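Posting our bench rules for two-arm inflation work, version 5. They apply to any task where one arm handles a ball and hose and the other handles a pump. Written for Vistdale, shared because two other sites asked.

Scope first. The rules cover soft inflatables under manual pumping. They do not cover compressors, cartridges or anything with stored pressure. If your cell has a compressed air line, you need a different document and probably a different person to sign it.

Rule one: the pressure limit belongs to the object. Read it off the ball or its packaging and enter it in the task sheet before the arms are enabled. "Firm" is not a value. If no limit is printed, the sheet says so and the stroke count is capped at 16.

Rule two: the needle goes in along the valve axis. Side load on a needle is the most common fault in our log. The approach is planned from the valve, so the valve has to be visible to at least one camera before the fingers close on anything.

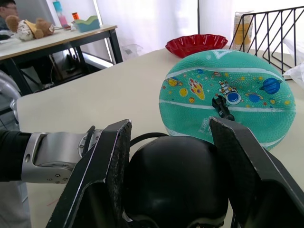
Rule three: fingers open fully before any approach to a curved surface. A half-open gripper will touch a sphere with one finger first and push it. On a smooth tabletop the ball then rolls, and your valve pose is stale.

After any contact that moves the ball, re-detect. Do not correct the old pose by the estimated displacement. We allowed that until February and removed it after reviewing the logs.

Rule four: grip force on the pump body is set separately from grip force on the ball. One default for both is the lazy option. A pump body needs enough force to resist the stroke. A ball needs enough to stop rotation, and extra force only changes the pressure reading you are trying to control.

Rule five, hose slack. The hose must not be the shortest path between the two arms at any point in the stroke. Check it at full extension. If the hose goes straight, the needle takes the load, and you are back at rule two.

Same check for the robot's own cables. Run the full motion once at reduced speed with nothing held and watch the cable loops at both wrists. Sign the sheet after that run, never before.

Rule six covers stopping. Either arm faulting stops both. No exceptions for "the other arm was only holding". A holding arm with a moving partner is a lever, and the pump is the part that gives.

On stop, the grippers hold position. They do not open. An opened gripper drops the pump, the pump swings on its hose, and the needle bends or pulls out.

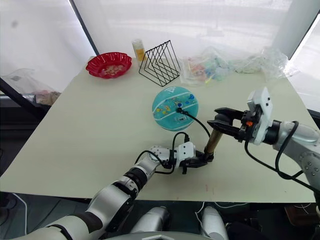
Afiq Rahman: Hold on stop is fine for a fault, but what about a trapped hand? We release at Brukstead, and our assessor would not accept a closed gripper as the safe state.

Fair point, and the wording needs to be split. Fault stop: hold. Emergency stop: hold, with a manual release a person can reach without entering the second arm's space. If you can't provide that release, your assessor is right and you should open.

I'll put both cases in the next revision. The Upadhyay sheet already separates them, so I will borrow its layout.

Inspection interval: finger pads and needle at 3000 strokes, or sooner if the pads look polished. Log the count per needle. A new needle starts at zero even if the pump is old.

Stestley asked for an acceptance figure. Ours is 99 percent of insertions without visible needle deflection, measured on one ball type. Change the ball and you measure again.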